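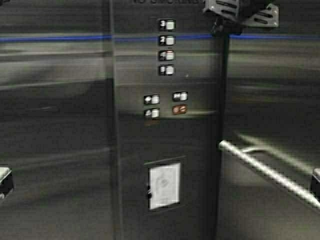
Skustov S-Line car operating panel for small buildings

We get asked for this one more than anything else in the catalog, and I'm always happy to talk about it! The S-Line is a full-height elevator control column in brushed stainless steel, meant for low-rise buildings where one panel has to do everything: floors, doors, alarm, notices.

Floor buttons run in a single column with the highest floor on top, the way people expect to find them. They're small, square and lit, and each one has its own dark label plate on the left, so the number stays readable even when the button face is glowing. The standard layout is 3, 2, 1 and a basement stop. If your building uses G or L, tell us when you order and we'll cut the plates to match.

Under the floors comes a stretch of plain steel and then the control group in a two-by-two grid. I love this gap. It's such a simple thing, and your hand knows straight away which set it's on. The alarm sits at the lower right in reddish orange, the one colored button on the column (people do ask for it in white to match, and we always say no).

Further down there's a recessed holder with a darker steel frame for a card. Most customers put the inspection certificate in it, or the phone number of their service company. Cards can go in on a slight tilt, so press both corners home.

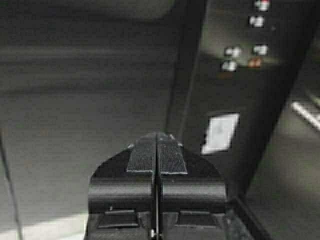 The buttons themselves are made for us by Donati, and they have a good short travel with a definite click. Pejman Yazdani fits them in our shop and tests every panel on the bench before it's packed. The lamps are LED and plug in from the back, so changing one means opening the column but no soldering.

Ordering and fitting

Lead time: 5 weeks from approved drawing
Warranty: 2 years on buttons and wiring
Panel depth behind the face: 70 mm
Finish: brushed stainless steel, grain direction to order
Lettering: engraved and filled, any wording
Included: column, buttons, card holder, wiring diagram, 2 keys

Brushed steel shows fingerprints, especially beside the floor buttons. A soft cloth and a little mild soap take them off; wipe along the grain and keep sprays away from the button edges.

For replacement columns, send Vesna Golob the opening size and the make of your controller. She can usually say the same day if an adapter loom is needed. Older Pestska controllers take one, and we keep it in stock.

Page updated 8/25/20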